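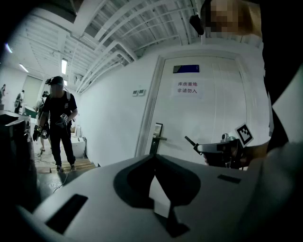 December, hand-held grippers, storeroom corridor

Second round with the hand-held units, door with the lever handle. Head cameras on, marker on top of the gripper. Kjell Lie wants the Navard housing compared with the Vorkano before we order more.

Navard: 22 takes, 2 thrown out for marker loss. Both went at steep wrist angles, close to 90 degrees. Vorkano: 22 takes, tracking fine, but the trigger is stiff and my thumb gave up before the battery did.

Fluorescent flicker still shows in the wrist video - try a fixed shutter tomorrow. Cables in the corridor need taping down. Ask Nikero about softer springs.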